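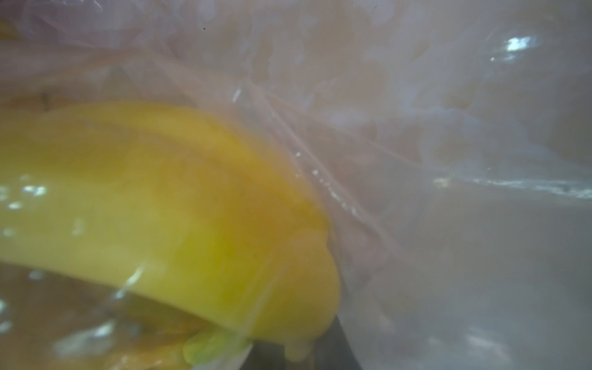
Wrist camera with the bag film right up against it.

23 September 2026
Posted by Eoin Geraghty

We use cookies to keep you signed in and to count visits. Accept / Manage settings

Late stop on the right arm, Jikent cell, banana bagging task. Logged as fault 29.

The right gripper had closed on a bag and the arm should have lifted away. It carried on pressing towards the table. I hit the stop button and the arm did stop, but later than it should have. Log has 745 ms between the button signal reaching the controller and the drives going to zero. Our limit is 300 ms. No injury, no damage to the arm, one bag split and the fruit binned.

Power off at the wall, tag on the switch, told Donal.

There are two separate faults and I want to keep them apart in these notes.

First, the pressing. The height estimate comes from the wrist camera. When clear film is lying close over the view it picks up the glare lines and creases and takes them for something further off. So the arm believed it still had room below it. We knew film was awkward for grasping but had not thought of it as a height problem. The left arm runs the same code and must be treated as having the same fault.

Second, the stop. The stop signal goes through the Heltau controller, which was writing its log to disk at the time. The buffer is set to 2,000 lines and it had just filled. It looks as though the stop request sat waiting behind the write. I have not proved this yet. If it is right then any long write could hold up a stop, bag or no bag, and this is the one that matters.

Checked so far:
Button contacts, fine.
Wiring from button to controller, fine, wiggled every connector with the meter on.
Controller clock against the drive clock, a few ms apart, not enough to explain it.
Gripper current on the right arm, normal up to the moment of the press, then climbing and never tripping. The trip level had been raised for the heavier Fundau jars and never put back. My mistake, I raised it. Old value is back in now.

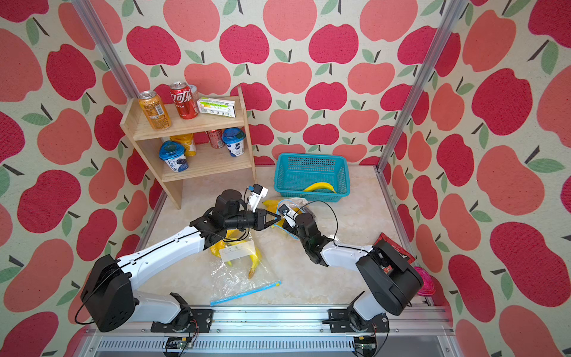

Bhavana Nair thinks the log buffer is a side issue and that the stop should never have gone through software at all. She wants the button wired to cut the drive supply directly, on both arms, before anyone runs the cell again, and she would not accept a smaller buffer as a fix even if it brought the time under the limit.

I agree with her. Cormac has asked Hegarty for two relays and a price for the enclosure. Until they are in, the cell stays off apart from tests on one arm at a time, at reduced speed, with hands outside the rail and a second person at the wall switch.

For the height fault, the plan is a fixed floor in joint space that the camera cannot override. Gearóid has the table measurements from when the arms were put on the rail but they need doing again, the right bracket has been off since then. After that, ignore the wrist camera height once the fingers are shut and use the arm position alone.
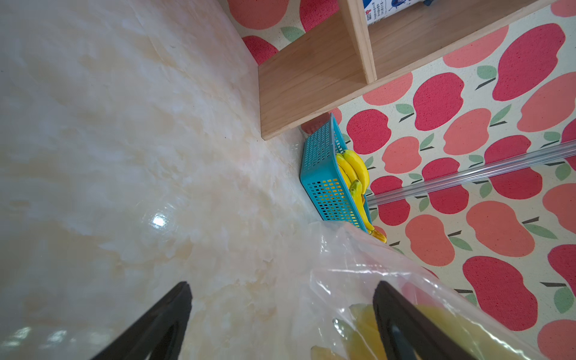

Wrist view, bag between the fingers, basket and shelf beyond.

Still to do:
Repeat the stop test with logging off, then with the buffer forced full. Write down every time, including the good ones.
Go through the old logs for other late stops. We only looked at this one after I had pressed the button myself.
Put the current trip level in the start-up check so it shows on screen.
Ask Donal whether the November demo can be done without bags. If not, it waits for the relays.

Tag stays on the switch. Please do not take it off without speaking to me or Bhavana.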